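Robots and my lunch

Thu 2 June

Everyone at Curkbridge keeps asking me when the robot does the dishes. Not this year. Maybe not next. Sorry.

I've read the brochures. Folding shirts, stacking shelfs, whatever. Then you look at one dumb little chore, reheating a box of food, and it falls apart into pieces. Find the door. Open it, don't drag the whole oven off the shelf. Box in level. Shut it. Buttons! A kid does this half asleep.
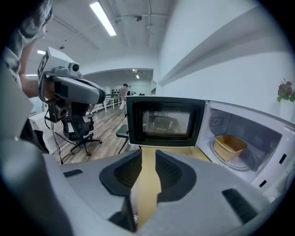
Microwave open, container on the turntable, hand-held grippers out front.

Jayanthi Lobo thinks I'm too gloomy. Her line is that shop floors have had machines forever and kitchens are next. But a shop floor gets built for the machine. Same part, same spot, 308 times a shift. My kitchen has a drawer that sticks and a lid that fits nothing.

So what would change my mind? Let it into 54 kitchens it has never seen, no one tidying up first. Lunch warmed in all of them, no soup on teh floor. Do that by August and I'll eat my words. People were promised mechanical servants back in 1921 and we are still wiping our own counters.

Until then I push the buttons myself.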